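Rania Shehata teaches stitching at the Radetton training centre. She says that the thread is the first teacher. "My students look always at the jaws," she told me. "I ask them to look where the loop is going."

She likes a wide loop and a long tail. "With a short tail you have nothing to hold when you make the knot," she said. In her first month there she did 34 practice knots and kept only two of them. 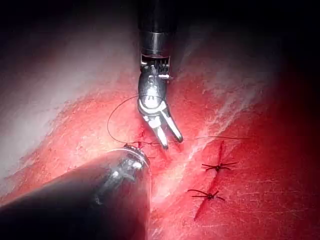
I asked her what is the most difficult. She thought for a moment. "To be gentle when you don't feel the tissue with your fingers. You must learn to see the pull." Her new group starts in August, and she has already ordered 400 packets of thread.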